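Hiring a postnatal doula when family live far away – worth it?

Posted by Imogen Staniforth, October 17, 2025

Hello all. First baby due in December and I'm going round in circles, so I'd love some opinions. My mum is a five-hour flight away and can only get here once the baby is a couple of weeks old, and my husband goes back to work fairly quickly (he's self-employed, so no proper leave). We moved to Skultutell last year and I know my neighbours well enough to wave at but not well enough to cry on.

I've been looking at postnatal doulas. One I spoke to has a package for £499, which covers 40 hours spread however we like, and she can do up to 5 hours in one visit. She was lovely on the phone. The trouble is I can't work out what I'd be asking her to do! My sister-in-law says it's a posh name for a cleaner, my midwife says lots of women find it a big help, and I'm stuck in the middle with a spreadsheet.
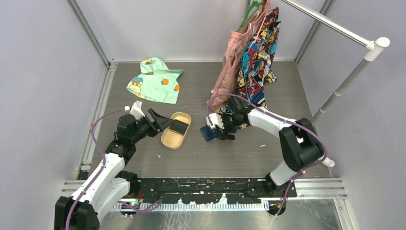 Two arms over the table, tray on the left.

Also, did anyone use theirs at night? And is it odd to have someone you've met twice in the house when you're bleeding and leaking and haven't brushed your hair? Any experiences welcome, good or bad.

Nuanchan Sombatkul

Congratulations! I was in nearly the same boat – family in another country, husband back at work before my stitches had stopped hurting – and I'd do it again tomorrow. Ours came in the mornings. She'd let herself in, put a wash on, make me eggs and hold the baby while I had a shower, and then we'd sit and talk through whatever had gone wrong in the night. With me that was mostly feeding. She wasn't a lactation consultant and she was clear about that, but she spotted that I was hunched up like a prawn and sorted me out with cushions, and then she gave me the number of the feeding group at the Howlader Centre when it was still sore the week after.

It's a bit odd for the first visit, I won't lie. By the second I was answering the door in a dressing gown with one boob out and couldn't have cared less. Meet her in person before you pay anything, and have your husband there too, as he'll be living with her in the kitchen as well. Ask who covers if she's ill or at another birth. Ours had a backup called Jirnent and we met her beforehand for a cup of tea, so that when she did step in one Thursday it was fine.

On your sister-in-law: mine did run the hoover round, but I had a cleaner once and she never sat on the bathroom floor with me while I sobbed about nipple cream.

Drollska

depends on the person. ours was nice but talked a lot and I ended up hosting her, making the tea etc. if I did it again I'd write a list for the fridge. we didn't do nights, they cost more where I am 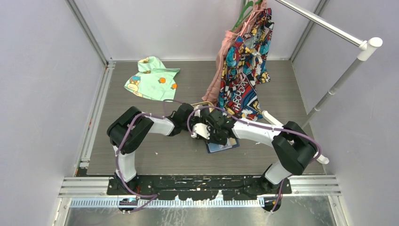

Should I book all the hours before the birth?

Pay for a small block first if she'll allow it, and keep the rest until you know how you're feeling. I used hardly any in the first few days as I was still in hospital, then wanted her all the time once my husband was back at work. Get it in writing how long unused hours last.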